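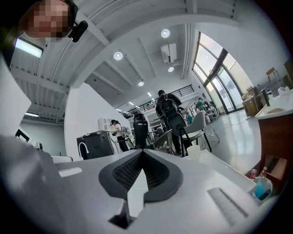
Reading time: 3 minutes

Havunholm Pet Care: Grooming Room Safety Checklist
Inspected 14 September 2021

1. Bath mats secure. Satisfactory.
2. Dryer leads and plugs. One lead frayed at the plug; withdrawn from use.
3. Shampoos labelled and stored out of reach of animals. Two Jolumow bottles lacked dilution labels.

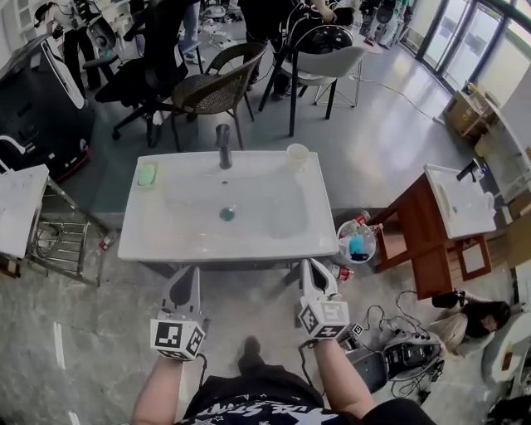
4. Water temperature checked before each dog is bathed. Log incomplete; staff reminded.
5. Table restraints. Worn clip to be replaced by December.
6. Clipper blades disinfected between animals. Satisfactory.
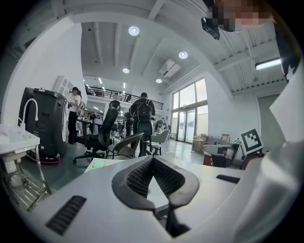

Open-plan work area

7. Vaccination records seen: 100 per cent of those sampled.

Contact: Havunholm Pet Care, Gambridge | © Havunholm | Back to top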